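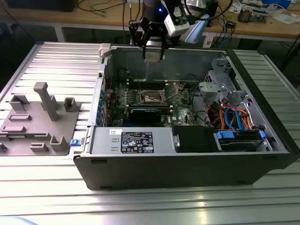 Groups > Narbridge Repair Circle > Meetings > Minutes

Minutes of the general meeting, 19th September
Taken by Selamawit Kumsa

Present: Divya Fernandes (chair), Ayantu Jemal, Bethel Jemal, Kidus Adugna, Selamawit Kumsa (minutes)
Apologies: none received, though the back row was thin

1. Opening
Divya opened the meeting once Bethel had found a chair with all its legs. The previous minutes were accepted with one correction: Kidus did not "threaten" the label maker, he "spoke to it firmly".

2. Desktop tower
Most of the evening went here, as the agenda had warned.

The tower is on its side with the panel off. Kidus reported that the motherboard has no processor in it. The socket is empty and the lever and retention frame are still there. He asked whether anyone present had the processor. Nobody did. He asked again, looking at Ayantu, who said she had a processor at home but it was for onions.

Bethel wanted to know if the board could be tested as it stands. Kidus said it could not, in any way that would tell us something. Divya asked that the socket be covered before anyone leans over it with a biscuit. Kidus to cut a cover from a margarine lid until a proper one turns up.

There was discussion of whether the black expansion card is a graphics card. Kidus thinks so. Bethel thinks so too but would like it out of the case before she puts her name to it. Agreed that it goes on the sheet as "card, probably graphics".

The power supply stays where it is for now. Ayantu proposed opening it up to clear the dust. The chair ruled this out of order, then ruled it out of order a second time. Members are reminded that power supplies are not opened at Narbridge by anyone, including members who have watched a video.

The hard drive is on its blue plastic rails. Moved (Fernandes, seconded B. Jemal) that it be taken out and wiped before any other work is done, and that nobody have a peek first. Carried. Ayantu asked that her disappointment be recorded. It is recorded. The rails are to be kept with the drive in the same bag, as we still have rails from other machines and no idea which ones.

Cables. Kidus described the wiring at the drive end as "a bird's nest with ambitions". Bethel volunteered to tidy it and was thanked before she could reconsider. She is to use the reusable ties and leave the two light-blue SATA cables long enough to reach the board. Last time they were dressed so neatly that they reached nothing.

Budget for a second-hand processor was set at $60. Kidus asked for more and was offered the same amount in a kinder tone. He will read the board's model number and check what fits before buying anything. The Flellier purchase was mentioned at this point and the chair asked that it not be mentioned again.

3. Screws
The screw jar has been sorted. Ayantu reports more than 500 screws, of which 22 belong to a computer of any description. The remainder appear to be from flat-pack furniture and, in one case, a trombone. Agreed that screws removed from a machine now go in an envelope with the machine's name on it. Agreed also that "misc" is not a name.

4. Thermal paste
We are out. The tube marked Hokuvo was found to have set solid in its own cap. Bethel to get another tube, small.

5. Haberkorn shelving
Still in its box. Divya observed that a group which meets to put things together might manage a shelf. Deferred to November.

6. Correspondence
One letter, asking if we fix toasters. Selamawit to reply that we do, within reason, and to ask what colour the smoke was.

7. Other business
Ayantu asked whether the tea kitty could run to a better biscuit. Long discussion, some of it heartfelt. No motion was put.

Kidus asked for the good screwdriver back. The room went quiet. He will ask again next time.

Actions
Kidus: socket cover, model number, processor within budget
Bethel: cable tidying, thermal paste
Divya: drive out and wiped, drive and rails bagged together
Ayantu: envelopes, return of trombone screw if an owner can be found
Selamawit: toaster letter, these minutes

Meeting closed when the heater did. Next meeting in November, same room, bring a jumper.

Contact the secretary | © Narbridge Repair Circle | Back to top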